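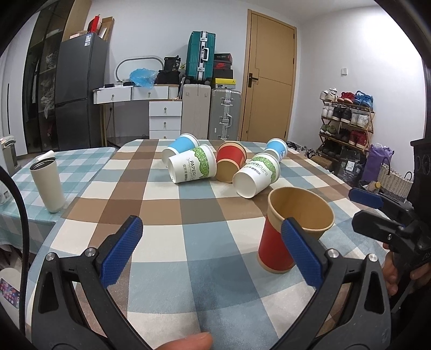

Flash Fiction

Last Bus to Drondthorpe

The 37 was late. Again. She stood under the Plamel sign with her coat open, no gloves, and read the timetable for the fourth time. Wed 14 February. Reduced service. Reduced why? It didn't say.

Eighty cents in her pocket and a ticket that only went as far as Dumlao. After that, walking. Four miles, maybe five. Her mother had said the house would be unlocked – said it in August, when people still said things to each other.

A truck went by. Not stopping. Then the rain.

She thought about the kitchen. Paper cups all over the table, the good plates wrapped up for the auction. Her brother pouring coffee for men she didnt know. Sign here, and here.
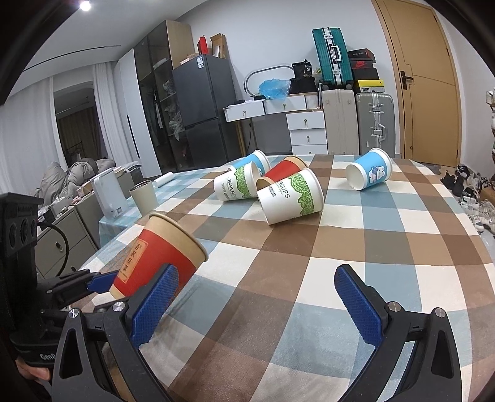

Dumlao, 9:40

The driver let her stay on. Didn't ask. Just looked at the ticket, looked at her shoes, shut the doors.

Dark fields. The Doltis mill with one light on, teh top floor, same as always. She used to think somebody lived up there – a king or a nightwatchman.

"Drondthorpe," the driver said.

She didn't get up right away.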